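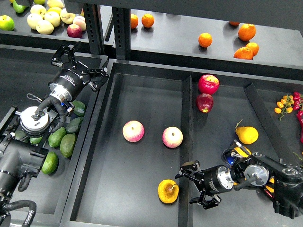
Feletari est une méthode d'apprentissage par imitation pour le tri de fruits et légumes par un robot à deux bras. Développée par le laboratoire Briltden, présentée en mai. Objectif : saisir des produits fragiles et les déplacer d'un bac à l'autre sans modèle 3D préalable.

Principe

Politique unique pour les 2 bras, entrainée sur 133 démonstrations téléopérées. Entrée : images de la caméra de tête et position des articulations.

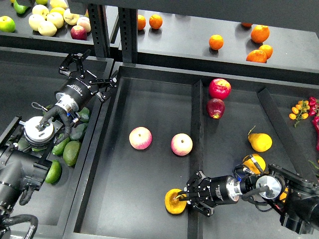 La pince droite tient un fruit jaune orangé près du séparateur du bac central.

Variante Cho : prédiction par séquences de 12 actions – mouvements moins saccadés, mais réaction plus lente.
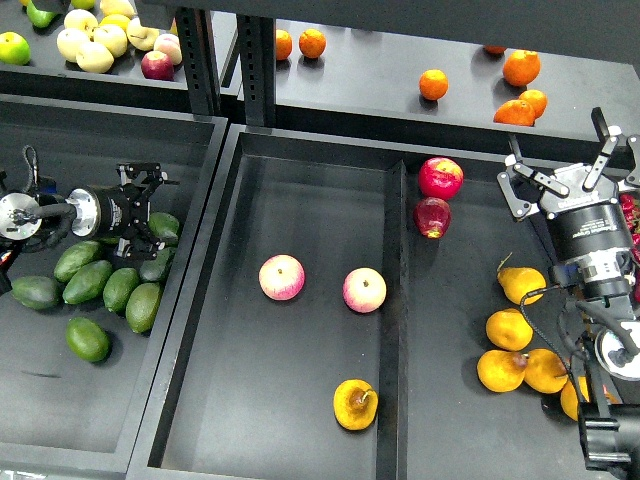

Pourquoi ne pas programmer les trajectoires à la main ?
Parce que la forme et la position des fruits changent à chaque essai, une trajectoire fixe échoue vite.

Limites

Occlusions par les poignets, grappes, produits empilés. Le jeu de test Hunlow comprend trois niveaux de désordre, le dernier reste mal resolu.

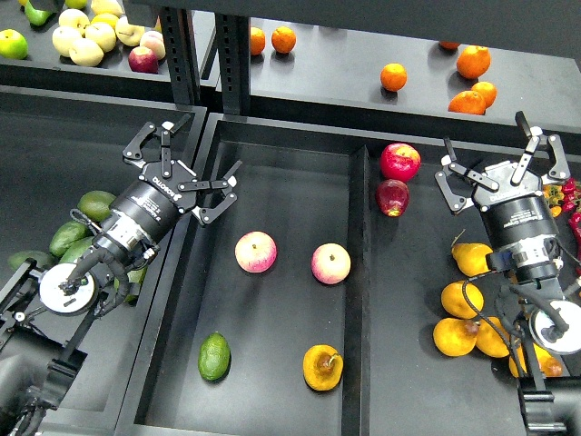

Pinces ouvertes, quatre fruits espacés dans le bac central.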